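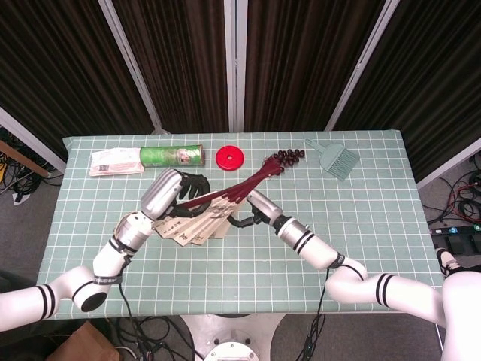 Anemine: datos de manipulación con dos brazos para la mesa de devoluciones

Versión 6 de la ficha. Última revisión: 26 de marzo de 2018
Mantenimiento: Trinidad Ocampo y Kittipong Sombatkul

Qué contiene

Anemine reúne 1,526 episodios de manipulación grabados para el almacén de Grasetti, en la sección donde se reciben, se revisan y se vuelven a guardar los artículos que devuelven los clientes. Es un trabajo que conocemos bien porque varios de nosotros lo hicimos a mano durante años, ¡y da mucho gusto ver por fin un conjunto de datos pensado para él! Casi todo lo publicado que encontramos trata de cubos, tazas y piezas de plástico idénticas. En una mesa de devoluciones llega de todo: abanicos, latas, cepillos, paquetes con envoltorio arrugado, mangos largos con flecos en la punta.

Puesto de trabajo

Dos brazos blancos sobre una mesa verde claro, con un tapete cuadriculado. El brazo izquierdo lleva una mano negra de varios dedos y el derecho una pinza negra de dos. La combinación fue idea de Nidia Palomino, que antes coordinaba el turno de tarde: la mano sujeta el objeto por donde puede y la pinza hace lo fino, como separar una etiqueta o enderezar algo doblado. Los artículos que esperan turno se ponen en fila en el borde del fondo.

Tareas incluidas

recoger_y_pasar: tomar un objeto con la mano y entregarlo a la pinza.
despejar: retirar lo que queda encima de otro artículo sin arrastrarlo.
abrir_y_revisar: desplegar objetos plegables (abanicos, estuches) y volver a cerrarlos.
ordenar_fila: devolver los artículos al borde del fondo.

La tarea abrir_y_revisar es la más pequeña, con 254 episodios, y también la más difícil. El papel perdona poco.

Qué ha cambiado para el equipo

Nos lo preguntan tanto que lo ponemos en la ficha. En el puesto de devoluciones se sigue trabajando con personas en todos los turnos. Lo que se ha movido es el reparto: quien antes pasaba la jornada inclinado sobre la mesa ahora dedica una parte a teleoperar, otra a revisar episodios y el resto a los casos que el sistema aparta (ropa, cristal, cualquier cosa con líquido). Las muñecas lo agradecen – al menos las de Nidia, según ella misma cuenta.

También hay quejas, y son justas. Teleoperar cansa la vista, y limitamos las sesiones a 50 minutos. Valentin Carré pidió que las horas de revisión contaran como formación en la nómina; se aplicará a partir de mayo. Y a varios compañeros no les gustaba que se midiera su velocidad, por lo que los episodios publicados no llevan identificador de operador.

Estructura

/episodios un directorio por episodio, con vídeo y posiciones articulares
/etiquetas tarea, objetos presentes, resultado
/notas comentarios libres de quien revisó

Conviene leer las notas. Clotilde Langlois escribió buena parte de ellas y explica por qué un agarre le parece bueno o torpe con una precisión que ninguna etiqueta recoge.

Limitaciones conocidas

Una sola mesa, un solo tapete. La iluminación varía poco entre sesiones. Faltan objetos pesados y transparentes. El campo resultado se rellenó a mano y hay dudas en alrededor de 6 episodios, marcados como "por_revisar".

Uso y contacto

Uso libre para investigación y docencia; para otros usos, escribir antes al equipo. Si entrenáis algo con Anemine, contádnoslo, aunque haya salido mal – los fallos con el abanico nos interesan muchísimo. Las correcciones de etiquetas se envían a Kittipong, con el número de episodio en el asunto.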